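Keeping a Workbench Usable

A workbench collects things. Screws, offcuts, the mug from this morning, a charger for a drill you no longer own. These are the habits we use in the shop at Vovdale, and most of them cost little or nothing.

Cover the top

Work on a sheet you can replace. Heavy paper off a roll does fine for glue, stain and light assembly, and it can be flipped once before it goes in the recycling. Hardboard is better under a vise or anywhere you use a chisel. Cut it to the size of the bench and hold it with two short screws at the back corners, heads sunk below the surface. When it gets rough, turn it over.

Wipe up wood glue with a damp rag while it is soft. Once it has cured, a plastic scraper takes it off hardboard, but it will tear paper.

Set the height

For general work, the top should meet your wrist when you stand with your arms hanging. Planing wants it a little lower and soldering a little higher. Fidel Valdebenito built his bench from a plan without checking and ended up sawing almost 5 inches off the legs. Measure with your work shoes on.

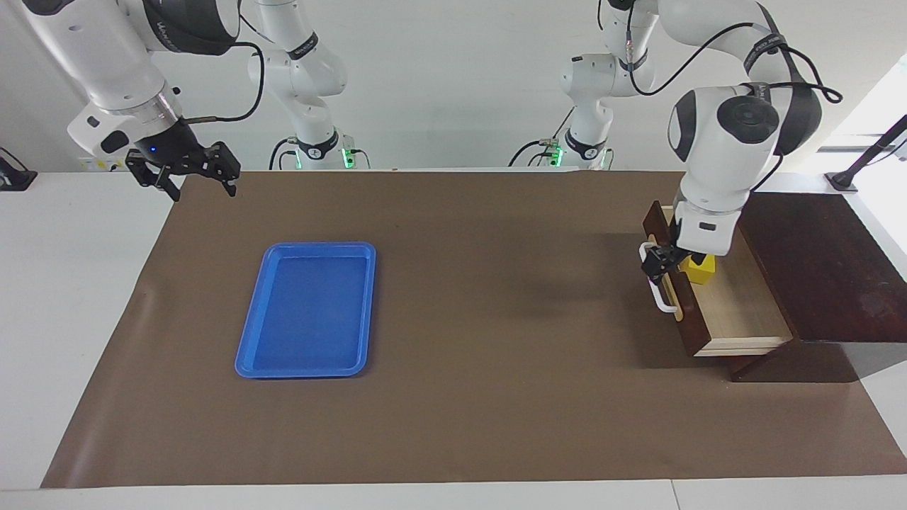
If two people share a bench and one is much taller, set the height for the taller one and give the other a sturdy platform to stand on. Screw a strip of rubber to the bottom so it stays put.

Drawers and bins

Put the heaviest tools in the bottom drawers. Check the rating on the slides before you load them. A drawer rated for 70 pounds will hold sockets and wrenches, but a full set of clamps belongs on the wall.

Drawer liner keeps small tools from sliding. Buy it by the roll and cut it with a utility knife against a straightedge, a hair narrower than the drawer.

Label the front of each drawer. Masking tape and a marker will do until you know where everything should live. Sena Asamoah moved her pliers three times before she bought proper labels.

Small screws go in clear jars or shallow bins. Keep one bin for strays and sort it when it is full.

Cords and light

Mount a power strip along the front edge, just under the lip, so cords don't cross your work. Unplug saws and routers before you change a blade or bit.

Two lights from opposite sides give fewer shadows than one bright one overhead.

End of the day

Brush the top toward you into a dustpan. Compressed air only moves the dust to the shelves. Oily rags get spread flat outdoors to dry, away from anything that burns, and never left in a pile.

Wax the drawer runners on wooden chests in March, before the damp weather. A plain candle stub works.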